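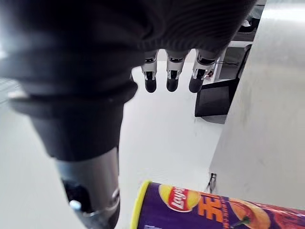 Newsroom > Corporate > Press releases

Pasari Hydrogen Ltd. and Gremby Fuel Systems sign supply agreement

Pasari Hydrogen Ltd. has signed a supply agreement with Gremby Fuel Systems covering compressors and dispensers for 20 hydrogen fuelling stations. The agreement runs for three years and includes an option to extend for a further two.

Under its terms, Gremby will deliver the first units to the Aguiar freight depot, where Pasari is building a station for heavy trucks. Site works at Aguiar began in September and remain on schedule.
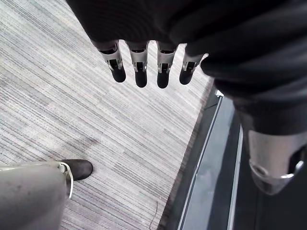
Four metal fingers, each with a black fingertip.

Gremby will also provide maintenance and operator training for the length of the agreement. Parts will be held at its service centre in Elby, which is expected to employ about 40 people once the program is fully under way.

The board of Pasari has approved the agreement. Financial terms have not been disclosed.

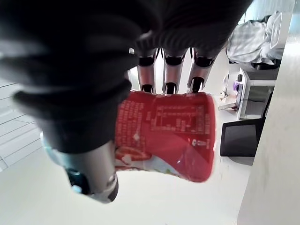

About Pasari Hydrogen Ltd.

Pasari develops, owns and operates hydrogen fuelling stations for freight and municipal fleets. The company works with local suppliers wherever practical and reports each year on the emissions performance of its sites.

Media enquiries may be directed to the corporate affairs office in Elby.

Last updated: 2024-11-02

This website uses cookies to improve your visit. Accept | Manage settings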